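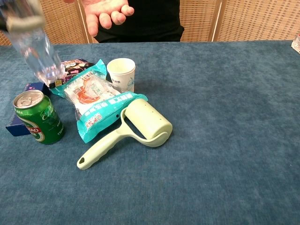 Everyday objects on a blue-teal tablecloth.

SARNAU, 26 April 2020 – Sola Early Learning will open applications next week for a paid apprenticeship for people who want to become preschool teachers but cannot leave a job to study full time. The program will place its first group of apprentices in Sola's three Sarnau preschools. Classroom work will begin once the preschools return to regular hours, and the coursework will start by video before then.

Apprentices will complete 1,140 hours over 18 months, split between work in a classroom with a lead teacher and evening classes. They will be paid from the first day, including for the time they spend in class. Those who finish will be qualified to apply for assistant teacher positions at Sola and will have first pick of open ones for six months.

"We have had good people walk away from this work because the training cost them too much," said Maricel Cabrera, director of Sola Early Learning. "Some were already working for us as substitutes. They knew the children by name and the families trusted them. They could not take a year off without pay, and we had nothing to offer them in between."

Sola cares for children from two to six years of age. Two of its preschools teach in English and Spanish. The third, on Drokach Street, also has a morning group in Urdu, which opened in January. Applicants who speak a second language well are encouraged to apply, but it is not required. An apprentice who speaks only English can be placed at any of the three sites.

The program is funded by a grant from the Bugti Family Fund together with money set aside from Sola's own budget. The grant covers $2,925 per apprentice in course fees and books. Wages come from Sola. Apprentices do not have to pay back any of the money if they leave early, although they will not receive a certificate.

Malathi Rajan, who will lead the coursework, has taught in mixed-age classrooms for 14 years. She said the evening classes are built from what happens in the room during the day. Apprentices will keep a short weekly log and bring one entry to class for discussion.

"If a four-year-old bit someone on the playground, we are going to talk about that," Rajan said. "We will get to the theory too. It makes more sense once you have stood there and had to decide what to do."

Topics in the first term include settling in new children, naps and meals, talking with parents at pickup, early speech in children who hear more than one language at home, and first aid. The second term covers planning a week, observation notes, and working with children who need extra support. The last term is spent mostly in the classroom, with each apprentice leading a small group under supervision.

Each apprentice will be paired with a lead teacher for the full 18 months. Lead teachers who take on an apprentice will have two hours a week away from the children for planning and feedback, and a small raise. Sola tried a shorter version of this pairing with two substitutes last year. Both are still on staff.

One of them, Faraji Lema, now works in the toddler room. He had been driving for a delivery company and filling in at Sola when he could.

"The first month I mostly washed hands and tied shoes," Lema said. "My lead teacher would stop me at the end of the day and ask why I had picked one child up and not another. I didn't always have an answer. That was useful – nobody had asked me that kind of question at work before."

While the preschools are on a reduced schedule, the first part of the coursework will be taught by video on Tuesday-style evening blocks of 90 minutes, twice a week. Sola will lend a laptop to any apprentice who needs one. Hours spent in the video classes count toward the total. The start date for classroom placements will be sent to accepted apprentices in writing at least three weeks ahead, and placements will not begin before the sites are open for a full day.

Parents at the three preschools were told about the program by letter earlier this month. Apprentices will be in addition to the regular staff in each room and will not replace a teacher. They will not be left alone with a group at any point during the first two terms. All apprentices must pass a background check before they enter a classroom.

Yasir Usmani, whose daughter attends the Urdu morning group, sits on the parent council that reviewed the plan. The council asked for two changes, and both were made. Parents will meet the apprentice in their child's room before the placement starts, and they will have a written way to give feedback twice a year.

"Our main worry was people coming and going," Usmani said. "Small children get attached. Eighteen months in the same room is longer than I expected, and I was glad to see it."

How to apply

Applicants must be at least 18 and have a high school diploma or the equivalent. No college credit is needed. Experience with children is helpful and can include babysitting, coaching, or caring for younger relatives. The application has a one-page form, two references, and a short letter in the applicant's own words. Letters may be written in English, Spanish or Urdu.

Interviews will be held by phone or video. Applicants who are invited to the second round will be asked to read a picture book aloud on the call.

Forms can be requested by mail from Sola Early Learning, 1234 Drokach Street, Sarnau, or by leaving a message with the main office. Messages are being checked every weekday morning.

About Sola Early Learning

Sola Early Learning is a nonprofit that runs three preschools in Sarnau. It was started by a group of parents and has enrolled about 2,000 children since it opened.

Media contact: Talha Ghumman, Communications, Sola Early Learning

Comments (4)

Denise R.
Is there an upper age limit? I am 57 and raised four kids. Would love to do this.

Talha Ghumman
Hi Denise, there is no upper limit. Please send in a form.

marcus_t
Good to see the class time is paid. My sister did her training somewhere else and had to work nights to get through it.

Priya
Do the references have to be from an employer? I've been home with my son for three years and don't have a recent one.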